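Satish Mittal does not trust a gripper he has only seen in a simulator, and he has spent most of the spring looking at grippers in a simulator. He runs the handling group at Fernbridge, a contract packing business that wants to put small arms on two of its lines. Before it buys anything, he has to say which hand goes on the end.

"They sent me a score," he says. "Ninety-something percent on every hand they sell. I asked what it was picking up. Cubes. Well, I don't pack cubes."

The two hands he is down to are a parallel gripper from Kovness and a three-finger one from Berunier. The Kovness is cheaper and has fewer parts. The Berunier can wrap around a bottle neck, and the salesman did that for him with a bottle neck four times in one meeting. Mittal asked him to try a flat pouch. They moved on to pricing.

So his group built its own trial. Each hand gets 300 simulated picks on 20 items from the real catalog, and then 150 picks on the bench with the same items. The part he cares about is how far apart the two results are.

"If the simulator says one thing and the bench says the same thing, fine, I'll use the simulator and save everybody a month," he says. "I haven't had that month yet."
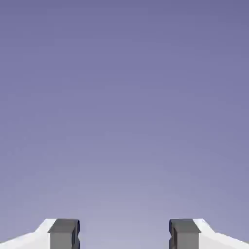

Brijesh Rawat

The simulated side is checked through a view that looks out between the fingers, and Mittal has opinions about it. In the model, the pads on a parallel gripper are plain gray blocks with a narrow step down the inner side. He says the step matters more than people think. A thin edge can ride up into it and look held.

"You get a grasp marked as good and you go back and look, and the card is sitting in the notch," he says. "It's not being squeezed by anything. Would that survive a fast move? On my bench it did not."

He is just as hard on the lighting. Flat light and a smooth backdrop are kind to any vision system, he says, and his lines have shrink-wrap, scuffed totes and a skylight. He asked for the test to be run again with glare added. The vendor's engineer told him it was on the roadmap.

"Everything is on the roadmap. I've been to that roadmap."

I asked whether he was being unfair. Simulators have gotten better, and plenty of shops use them to rule things out early. He agreed with that much. His group threw out a suction hand in two days because the model showed it couldn't reach the bottom corners of a tote, and when they tried the real one it couldn't. Geometry he'll believe. Friction he won't, and soft packaging he won't even discuss until somebody shows him a pouch that folds the way a pouch folds.

There is also the matter of the controller. Both hands were tried on a Radonjić unit that Fernbridge already had, and the Kovness took to it right away. The Berunier needed an adapter and a firmware change, and for a week it closed late on every pick. Mittal kept those picks out of the totals — the vendor asked, and he thought it was a reasonable request — but he wrote them up on a separate page and made sure his boss read it.

"A week of closing late is a week," he says. "If that happens on the line, I don't get to leave it out."

He is leaning toward the parallel gripper, with new pads. The stock ones are too hard for the pouches, and he wants the step filled in or machined off. He has asked for a price on a set without it and been quoted 500 dollars, a number he repeated to me twice.

The bench runs with the new pads are set for September. Until then he won't sign for either one.

"Maybe the three-finger one wins," he says. "I'd be surprised. But I was surprised by the adapter."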